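Home Bar and Cocktails > Bitters, Vermouth and Liqueurs
Thread: Homemade vermouth for a party of 56, am I in over my head?

PattyOnThePorch
Joined April
Posts: 31

Hello everyone! I have been reading along here since spring and have finally worked up the nerve to start a thread of my own, so please be gentle with me.

My sister and her husband are having their anniversary party at our place, and the guest list has settled at 56 people (it was supposed to be a small thing, and then his cousins found out). I offered to do the drinks, which felt very generous at the time. Rather than set out a full bar I would like to have one good aperitif drink for the first hour and then wine with the food. My thought is a long vermouth and soda with a slice of orange and an olive, the way we had it on vacation years ago at a little place with tile tables and a man who filled your glass without being asked.

Now the part where I may be losing my mind. I want to make the vermouth myself. I have made two small jars so far. The first was so bitter that my husband put it down and went for a walk. The second was much nicer, with a dry white wine, a little brandy, orange peel, chamomile, a cinnamon stick, a bit of gentian, a pinch of wormwood and burnt sugar syrup. It tasted like something you would pay for. So here is what I am stuck on.

1. Do I scale everything straight up, or do the bitter things get stronger in a big batch?

2. How far ahead can I make it, and does it need to live in the refrigerator the whole time?

3. Is it silly to make it at all when a bottle of something decent is right there on the shelf? 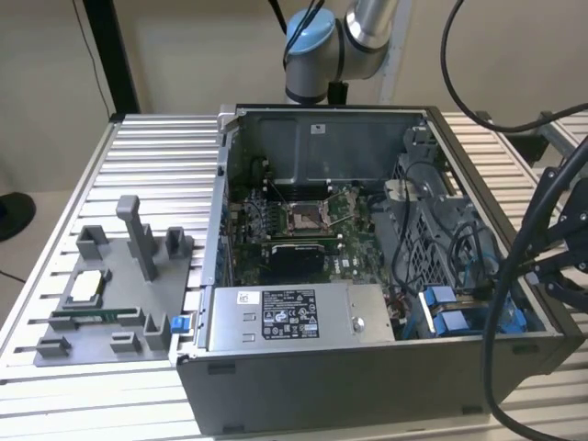
4. If I buy, what would you buy? My store has Voneser red and Gulletti bianco, and a tall bottle from Palamarchuk that I have never seen anyone pick up.

Thank you all so much in advance. I know this is long.

oldfashionedwalt
Joined 2014
Posts: more than 1,000

Welcome, Patty, and what a lovely problem to have. I'll take your questions in the order they came.

On the scaling, no, do not multiply the bitter stuff straight up and walk away. The math is fine on paper, but a big jar gets steeped longer than you mean it to, it gets stirred less, and you end up straining it when you have time and by then the gentian has taken over the whole house. What I do is make a separate strong infusion of the bitter roots and herbs in the brandy, strain that, and then add it to the wine and the syrup a little at a time, tasting as I go. You can always put more in. I have poured a very large pot of vermouth down a sink, and I can tell you it hurts.

As for keeping, it is wine with a bit of help. Mine goes in the refrigerator in bottles filled right up to the neck, and I like it best after a week or so when the edges have come together. I wouldn't make it more than 3 weeks ahead for a party.

Is it silly? Well, I am going to leave that one for the others, because I know who is coming.

ginnyandtonic

He means me, hello Patty!

I am the person on this board who says buy the bottle, and I'm going to say it again, with love. You are hosting. You will have food to get out, relatives to seat, somebody's child will have lost a shoe. The Gulletti bianco is a really pleasant thing over ice with soda, and not one of those guests is going to stand in your yard and wish it had been made in a jar. I did homemade limoncello for my own brother's wedding and I remember almost nothing of the week before it except peeling.

Also please think about the ones who don't like bitter. That is a lot of people, more than those of us on a forum like this tend to believe. With bianco you have something sweet and flowery that your aunts will go back for.

oldfashionedwalt

The aunts will drink anything with an orange slice in it, Ginny, we have been over this.

ginnyandtonic

Your aunts, Walt. Mine sent back a Negroni at a christening.

Maricica Matei
Moderator

Good evening, all. I have moved this over from the Party Planning section since it has become a vermouth thread, and a nice one.

Patty, I grew up with a grandfather who put wormwood in new wine every fall, so I am on Walt's side of the fence, though I'd like to disagree with him on one thing. He tastes as he goes at room temperature. Please don't do that! Chill a spoonful of it first, and pour a little soda on it, in the same glass you will be serving. Cold and bubbles change everything. Sugar seems to step back and the bitterness steps forward, and the batch that was perfect on your kitchen counter turns out thin and a bit harsh over ice. I always end up putting in a little more syrup than I believe is right, and then it is right.

If it helps, this is the way I would lay out the work.

First week. Make the brandy infusion with the gentian, the wormwood and the cinnamon. Keep it in a dark cupboard and taste it every day, only a drop, from the end of a spoon. Strain when it makes you blink.

Second week. Warm a small part of the wine gently with the orange peel and the chamomile, let it cool with the lid on, and strain that too. Make your burnt sugar in a light-colored pan so you can see how dark it has gone. Stand back when the liquid goes in.

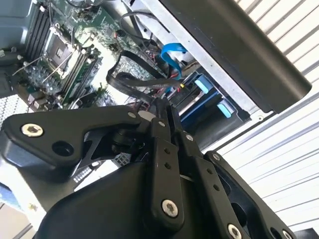
Once both of those are done you put it all together in your biggest clean pot, with the rest of the wine, and that's when you get your glass and your ice and your soda out and call somebody in to taste with you. I find I can't judge my own after the fourth sip. Bottle it the same evening and write down what you did, including the bits you did by eye, because you'll want it again in April and you won't remember.

PattyOnThePorch

Oh, this is wonderful, thank you. I had not thought of tasting it with the soda and I feel a little foolish, given that this is the only way I plan to serve it.

Ginny, I did hear you about the shoe. It will be my nephew.

tuckerb

Longtime lurker, and I want to put in a word against wormwood altogether for a crowd this size. I know, I know, it's what the word vermouth comes from, and I can hear the keyboards going already. But it is the one ingredient where a little too much ruins it with no way back, and a pinch is not a measurement. I leave it out, use more gentian and some bay leaf, and call it an aperitif wine. Everyone has been perfectly happy.

You should weigh your herbs, too, on one of those little scales. Mine is a Clanar and I have had it for years and it's been dropped more times than I'd like to say.

oldfashionedwalt

Tucker, I agree with you on the scale and on nothing else. Without wormwood it's mulled wine that somebody forgot to heat.

tuckerb

I'll take that on a T-shirt.

Maricica Matei
Moderator

Gentlemen. The scale is good advice, and I should have said it myself. On the wormwood I would say keep it, small, and in its own little jar of brandy, away from the gentian. Then it is separate and you can leave it in the cupboard if you lose your nerve on the day. And since it always comes up, buy it from a shop that sells it for drinks and food, and if anyone coming is expecting a baby, pour her something else.

ginnyandtonic

That last bit brings me to what I came back to say, which is to please have a nice drink with no alcohol in it, made with as much care as the other one. Here is mine and it goes in the same glasses so nobody feels singled out.

Strong black tea, cooled
Orange juice and a squeeze of lemon
A spoonful of honey syrup
A sprig of rosemary, bruised in your hand
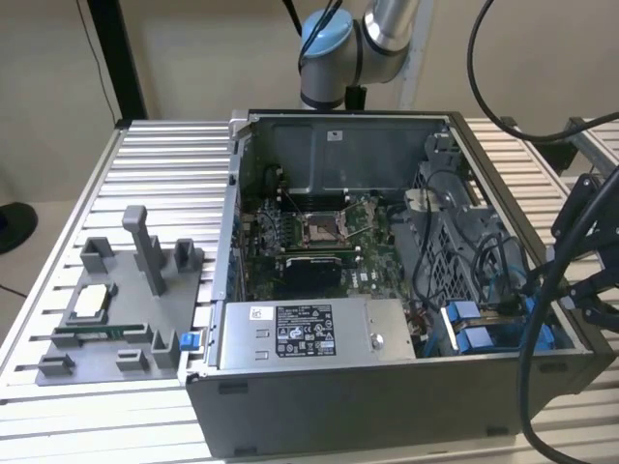

Plenty of soda on top, added in the glass
An olive, if they are the olive sort

You can make the tea and juice part the night before. It's a beautiful color, too, and pretty close to the vermouth one, so do put labels on the pitchers. I learned that at a retirement lunch and the retiree was a good sport.

hollis_in_the_pantry

Coming in to answer number 4, which everyone has sailed right past. The Palamarchuk is worth picking up! It's drier than the label makes it look and has a sort of walnut skin thing going on at the end that I love with salty food. It's probably too stern for a whole party. The Voneser is the friendly one, all orange and vanilla, and if I were buying for relatives that is where my money would go.

What I'd really do, though, is both. Make your own, Patty, but make half of what you need, and have enough Voneser in the garage to cover the rest. Put yours out first while people are still paying attention and talking about what's in the glass. By the second round they are looking for a chair.

I did this for my parents' party and it took all the worry out of it. I had my own jars lined up for the toast and a case of the bought stuff behind the door — and my mother still tells people I made every drop.
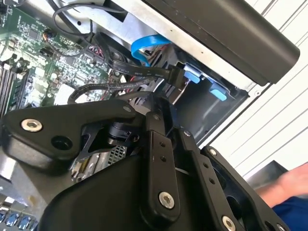
I've never corrected her and at this point I think it would only upset her. The other thing I'd add is ice. Whatever you think you need, get twice that, and put the drinking ice in a different cooler from the ice the bottles are sitting in. Long drinks eat ice like you wouldn't believe, and warm vermouth and soda is a sad glass of something.

ginnyandtonic

Half and half! I can live with that. Hollis, where were you two pages of arguing ago?

oldfashionedwalt

I can't, but I'm outvoted, and I will admit that I have a bottle of the Voneser in my own refrigerator door.

PattyOnThePorch

Well, you have all been so kind, and I've read this thread out loud to my husband, who is voting for Ginny on the grounds that he is the one who strains things. But I am going with Hollis. Half homemade, half Voneser, the tea drink in its own labeled pitchers, and the wormwood in a little jar by itself like Maricica says. I'm getting a scale this week.

One more question and then I'll leave you in peace. Do the orange slices go in ahead of time or at the glass? My sister wants them cut and floating in the pitchers and I have a feeling they go sour if they sit.

Maricica Matei
Moderator

At the glass, my dear. The white part of the peel gives off bitterness if it sits, and you have plenty of that in the drink already. Cut them in the morning and keep them covered with a damp towel.

tuckerb

Float them in the one pitcher your sister is going to see.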